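Small Frames and Hook Racks
Gallery, May

Home | Galleries | Small Frames and Hook Racks

I have been putting up hook racks and small framed prints for a long time, mostly in hallways, workrooms and kitchens. This page is for both, because they usually end up on the same wall. The notes come first and the picture is at the bottom. If you only came for the picture, scroll down.

The prints

Most of the prints I use are plants. They are easy to find, they go with most rooms, and people don't get tired of them quickly. I buy them loose and frame them myself. Marites Ambrosio gave me a stack of 18 when she cleared out her front room, and I am still working through it. A few had water stains along one side and had to be trimmed.

I like a print with a plain cream background and a lot of empty paper around the plant. If the wall is busy, a plain print gives you something to look at. If the wall is plain, it still works. Prints with a colored background are harder to place and I have mostly given up on them.

A line of small type under the drawing is common on plant prints. I leave it showing when I cut the mat. Some people cover it.

The frames

Light wood for nearly everything. Black frames show dust, and the cheap white ones turn yellow near a window. I had four Stasley frames that came with plastic fronts. The plastic scratched the first time I wiped it, so I had glass cut for them at the hardware store. It cost more than the frames did.

Check the corners before you pay. Press on them with your thumb. If there is any movement the joint will open up within a year, and glue from the outside doesn't hold well.

Leaning or hanging

A small frame can lean. You need a floor or shelf with some grip and a place where it won't get kicked. Corners are best. Set the bottom edge out from the wall a little more than looks right. On a slick surface I put two dots of clear rubber under the bottom edge, the kind sold for cabinet doors.

Leaning is also how I decide where something will go. I leave the frame on the floor for a week or so and move it when it annoys me. Godelieve Van Dijk kept one on the floor of her sewing room for seven months before she put a nail in the wall, and then she hung it in the kitchen.

The racks

A rack with a row of small hooks is better than a row of single hooks. You only have to get one thing level. Small curved hooks are fine for keys, scissors, measuring tapes, dish brushes and light bags. They are no good for winter coats. The loop slips off the end and the coat ends up on the floor.

If there is wood behind it, use screws. If there is a rail or a pipe, cable ties work and they come off without leaving a mark. Use more than you think you need, pull them tight before you trim them, and cut them flush or they will scratch your hand. White ties show on a dark rack. Black ones are the same price. The Lekeo rack in our back hall has been on ties for over 300 days and has not shifted.

Wait a day before loading it. Then hang one thing on each hook and leave it at that. Once you start doubling up, the things at the back don't get used.

Patterned walls

I used to say no patterns behind a rack. I have changed my mind. A big black and white pattern hides scuffs, and scuffs are what you get anywhere things are taken on and off hooks. Keep the rack a solid color. Keep the frame light. Sweep more often than you would otherwise, though, since the eye goes down to the floor when the walls are loud, and every bit of fluff shows on gray.

Next update will be shelves, if I get the Issa brackets sorted out. One of the boxes was short.

Picture

Potted plant print in a light wood frame, leaning against the right wall in the back corner. Dark gray hook rack on the rail with white cable ties, hooks empty. Gray wood-grain floor, black and white pattern on the walls.

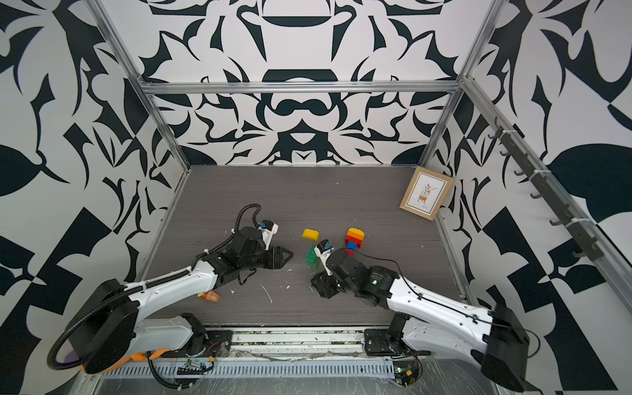
Fanni Tóth wrote in to say that she disagrees about coats: her small hooks hold two winter coats all season, as long as she hangs them by the hood and not by the loop.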